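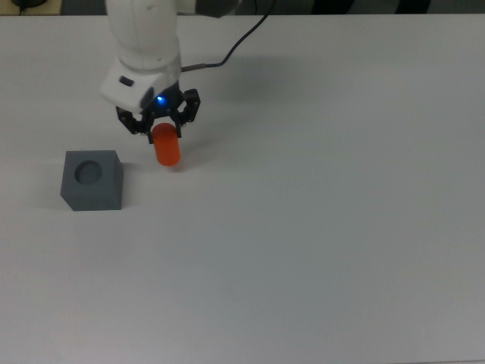

Ticket ouvert par Ona Kütt, atelier Carow, le 2022-10-27
Objet : cylindre orange trop serré dans le bloc gris

Bonjour, nous avons reçu 4 blocs de chez Gurside. Pour 2, le cylindre entre avec beaucoup de peine. J'ai nettoyé le trou avec un chiffon sec, sans résultat.

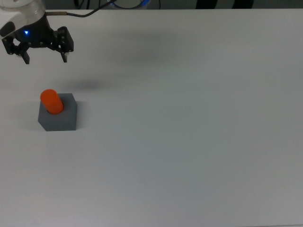
Le cylindre orange dans le bloc gris, sur la table.

Réponse de Kornél Szekeres : merci de mesurer le trou à deux endroits.

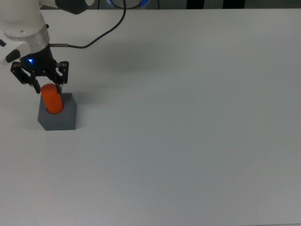
Peut-on poncer le cylindre ?
Il vaut mieux poncer le bord du trou, avec un grain 900.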